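The Cell That Lives Twice

I've been writing about workshop machines for long enough to have a favourite kind of morning, and it's the kind where the machine is switched off and somebody has the covers open. You learn more about a robot from its grease and its cable ties than from any demo day.

So when Astar said I could spend a maintenance day with its sorting cell out at Puswood, I was in the car before I'd finished my toast. The cell is a single arm over a table, picking up small odd-shaped parts and putting them where the next machine wants them. The crew call it Druter, after the old paint shop that used to have the building, and after an hour I was calling it that too.

The day was 4/28/25, and Druter had 2641 hours on the clock. The first job was boring in the best way. Power off, lock on the isolator, key in a pocket, then a slow wipe down from shoulder to wrist. I was handed a rag and told to shout if I felt grit. I felt grit! A bit near the elbow seal, which got cleaned out and written up.

Next came the gripper. The finger pads wear on the inside edge first, and one of them had gone shiny, so both got swapped. I'd have changed just the bad one, being cheap, but a new pad against an old one makes long parts swing to one side when they're lifted. There are 187 saved positions in the program and every one of them assumes the fingers meet in the middle.

Then the cable run, my favourite part. The loom had been rubbing on a bracket and there was a flat spot in the sleeve the length of my thumb. It was moved over, tied again with a bit more slack and watched through a full swing of the arm at crawling speed. Then it was watched again, because the first time we were all looking at the wrong end - me included.

What surprised me was how much of the day happened at a desk. Druter has a simulated version, with its own arm and its own table, and no change goes to the real cell until it's been tried there. The long parts get most of the attention. Pick one up off-centre and the whole thing wants to tip, and the ends can sweep across whatever else is lying on the table. I watched the same lift go through 74 times with small changes to the grip point, and I'll admit I got quite attached to it. 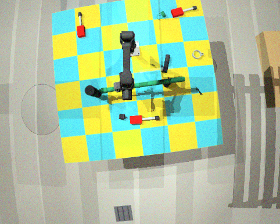

Metwally Automation Group - Cell Support Team

The green rod is the troublemaker. Gripped like that, it reaches out a long way on both sides of the fingers, and there are red and white pieces lying about on the checkerboard that you'd rather not send flying. The shadows help more than I expected, too. I kept looking at the dark line under the rod to judge where it was.

After lunch (a very good pie, thanks Puswood) the new grip point went across to the real arm. It ran at a tenth of its normal speed with a hand resting near the stop button, then a quarter, then half. At half speed it dropped a part. Out came the feeler gauge, and one of the new pads was sitting proud by a hair. Two screws, a nudge, screws back in, and around we went again from a tenth.

It was running at full speed by the time I'd packed up my notebook. The next big service is down for July, when the wrist comes off and the belts get looked at, and I've already asked if I can hold the torch.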